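Support > Shipping & Returns > FAQ

Search help topics Go

Questions we get a lot

Quick answers, updated in August. If yours isn't here write to the shop desk, we answer mornings first.

Where do you ship from?
Two places. Small stuff goes out of the Mirnent warehouse, anything over the parcel limit goes out of Brakar. So one order can show up as two boxes on different days. Normal. You only pay shipping once.

How long does it take?
In stock: two to four working days. Made to order: three weeks, sometimes less. Orders in before 1 p.m. get packed the same day, after that it's the next one.

Do I get free shipping?
Yes, over $135. Counted after discounts, before tax. Gift cards don't count toward it, sorry.

My tracking hasn't moved.
Give it two full working days after the shipping email. The label gets printed before the truck comes, so the first scan can lag. Still nothing on day three — write us, with the order number please. Not the payment number, the order number. It's the one starting with 471.

Can I change the address?
Until it's packed, yes. After that no, the carrier won't let us. You can ask them to hold it at a pickup point, which usually works.

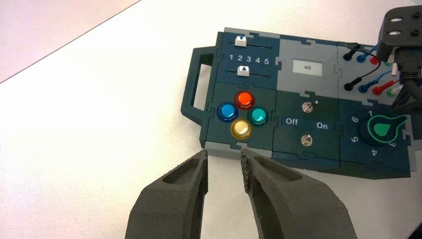 What if I'm not home?
Carrier tries twice, then it goes to the nearest pickup point and sits there seven days. After that it comes back to us and we have to charge shipping again to resend.

How do returns work?
30 days from delivery. Fill in the slip, put it in the box, tape it well. Original packaging is nice but not required, just use something that wont crush. Return labels are free for anything faulty, otherwise $8 comes off the refund.

When do I get my money back?
Five working days after the box reaches Mirnent. Your bank may sit on it a bit longer, we can't speed that up.

Can I return part of a set?
Nana sets, no — full set only. Stüber parts are sold singly so send back whichever ones you like.

It came damaged.
Photos of the box first, then the item, then write us within 48 hours. Keep the packaging till you hear back, the carrier sometimes wants to see it. Replacement goes out without waiting for the return.

Do you take bulk orders?
Up to 1000 pieces through the normal cart. More than that needs a quote, alow a day or two. Schools and clubs can pay by invoice.

Do you ship to a PO box?
Small parcels only. Nothing from Brakar. Our own mail goes to PO Box 1148 — letters only there, no returns, they get bounced straight back to you.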